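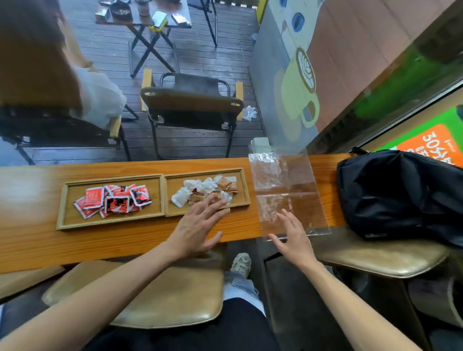
I had promised myself I would write about the club every couple of weeks this term, and of course it has been much longer than that, so forgive me if this one wanders a bit. Nicanor asked me again yesterday whether I was ever going to put the sachet business on the blog, and I said yes, yes, soon, and then felt guilty enough to make a pot of tea and sit down with it.

For anyone new (hello!), I help out with Drivgate, which is a student robotics club with 14 members, a borrowed cupboard and a great deal of enthusiasm. Every spring we enter Rudovness, the student contest where each team picks a small everyday job and tries to get an arm to do it. Last year we did folding napkins. We came away with a nice certificate and a lot of very tired napkins.

This year's job is packing. You have a tray with two sides, red sachets on one and wrapped snacks on the other, and the job is to get them out and into clear plastic bags. It sounds like something you could explain to a five-year-old, and I'm sure a five-year-old would be wonderful at it. Our arm, which the students named Montoya back in December after a long and heated vote, is not wonderful at it yet.

The sachets we more or less understand now. They're small and square and they slide over each other, so Montoya tends to pick up a pair when you wanted one, but Nicanor Palacios, who looks after the gripper, put softer tips on it and that helped a good deal. The snack packets are harder, being all different shapes and crinkly with it. And then there are the bags. Oh, the bags! We must have spent more hours on the bags than on everything else put together. They're clear, so the vision program keeps deciding that they are simply a shiny bit of counter, and they never lie the same way for very long.

It was Baltasar Esteban who said we ought to stop fussing with the code for a while and go and do the job by hand, a lot, somewhere that wasn't our nice tidy lab bench with its nice even lighting. So off we went to a coffee place with a long wooden counter along the window and cushioned stools to sit on. I loved it straight away. There's a deck outside with camping chairs, and a big painted cat on the wall holding a cup of latte, and I could happily have spent the whole time looking at that cat and getting nothing done at all.
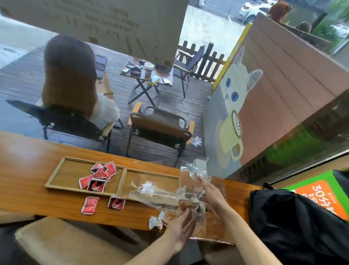
What I noticed, once I made myself pay attention, is how much of the work my left hand does without ever picking anything up. It presses and it steadies and it holds one bit of plastic still so the other hand can pinch an edge. I have been putting things in bags my whole life and had never given it a thought. We had been asking Montoya to manage with a single arm and a clever plan, and I'm starting to think we were being rather unfair to the poor thing.

So that has gone on the whiteboard as the big question: do we add a second arm, or do we build some kind of clamp to do the left hand's job? The students are split. Nicanor wants the clamp because he could have it built in a weekend (he says). Baltasar wants the second arm, and has already worked out where it would bolt on – he had a drawing ready, suspiciously quickly. I keep changing my mind, usually according to whichever of them I spoke to last.

The other thing is that we need far more practice runs than I had understood. Our target is 2000 before the contest, all logged in Distesetti, the little program the second-years wrote to keep track of them. It crashes if you put an accent in your name, and they are working on it. I've told them I'll do my share as long as somebody else untangles the bags between turns, and so far I've had no takers.

If you're a student and any of this sounds like fun, do come along. You don't need to know any programming, and patience with plastic is welcome. I'll try to get some notes up on the clamp once there's a clamp to write about, or on the second arm, if Baltasar gets his way.

Posted June 9, 2023

Print this post | E-mail this post

Recent posts
What the napkins taught us
Naming an arm: the great vote
Softer fingertips, part one
Cleaning out the club cupboard
A first look at this year's Rudovness rules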